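**Limit order not filled on Clavo, is this normal?**

**arunas_s** · 2026-09-25

Hello all. I placed a limit order to buy 40 shares of Rotano through the Clavo app. The price touched my limit in the morning, then it went up again, and my order is still open. Did I do something wrong?
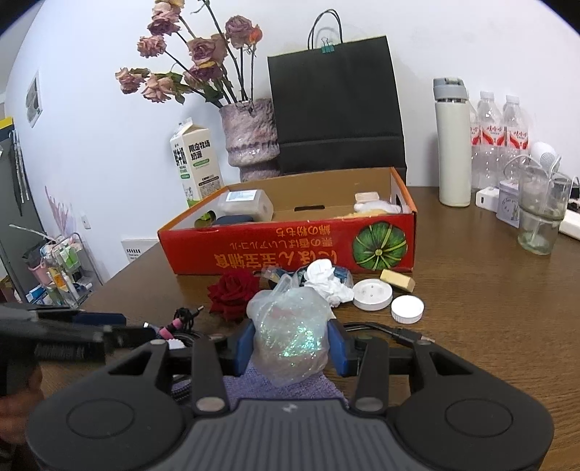
I should add that the order was good for the day only, and I pay a fee of 4 dollars if it fills. Maybe I should use a market order next time.

**wumbei_k**

You did nothing wrong. If the price only touches your limit, other orders at that price can be ahead of you in the line.

**dividend_mole**

I would take the market order. You lose a few cents and you sleep well.

**wumbei_k**

> You lose a few cents

I can't agree. Rotano trades very little. In May I bought Fovico with a market order and paid up to 93 cents more per share than the last price on my screen.

**dividend_mole**

OK, for a thin stock you have a point. For big names I still don't see the problem.

**arunas_s**

Thank you both. I will keep the limit and raise it a little tomorrow.

Korkor, did you complain to the broker about Fovico?

**wumbei_k**

Yes. They answered that the fill was correct.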